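Clerthorpe's old showroom on the Trolthorpe road is set to become a shared kitchen, with the first cooking nights pencilled in for October.

Fit-out still going. Single-burner gas stove on a white tabletop for now, cardboard boxes still about, office chair parked by the glass doors. Proper ranges are on order, according to organiser Ileana Surdu, who took on the lease after the bakery pulled out.
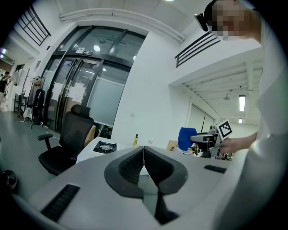

By Taras Demchenko — Granbridge desk
September 2023

The stove, a stemmed glass and a small yellow bottle with a dark cap were out on the counter when we called in. Black-framed doors stay, Surdu said, and so does the big pane over the top of them. "It's the only reason I signed. Everything else is getting ripped out or painted."

Cost so far $2,050, most of it plumbing. A grant of $1,512 came through from the neighbourhood fund and the rest is out of pocket. Some 527 households got the flyer and 42 people have put there names down for a cooking night.

The group, to be called Furtună, will run soups and dumplings first, then preserves once the colour scheme and the shelving are sorted. Gas inspection is still to come — no date yet.

Anyone with spare pots, big ones especialy, can leave them at the side door in the mornings. No microwaves please, they have plenty.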